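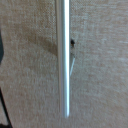 What were we trying to find out about the Distex arm kit? If a first year group could get it out of the box and doing a repeatable pick and place in one term, on a school budget.

Short version - mostly, with the lab tech's help on the wiring.

Background
Kit cost us $909 from Oyelaran, the reseller, shipping extra. We looked at the Forkutia kit too but it had no wrist camera and the wait was until July.

Build
Took 11 hours over three labs. Manual is ok up to the shoulder joint, then the drawings dont match the bolts in the bag. Base plate is solid. Cable clips are rubbish, we used zip ties.

Software
Installer failed twice on the lab laptops (admin rights). After that fine. The colour picker in the camera setup is handy but needs redoing every time the light changes, so we wrote the values down.

Testing
Task was foam block from mat to tray. 34 runs, 17 on the default settings and 17 after we slowed the wrist down.
Default - 11 good.
Slowed - all good but one, block was put in crooked at the start. We left it in the count.
Didn't test heavier loads, ran out of time.

Support
Emailed Distex about the missing drawings. Reply took more than a week and was just a link to the same manual.

Would we buy it again
Yes for Dernurley campus, if they fix the manual. Buy spare servo horns at the same time, ours striped on the second day. Whoever has the kit next term should start from our settings file, its on the shared drive under Group 4.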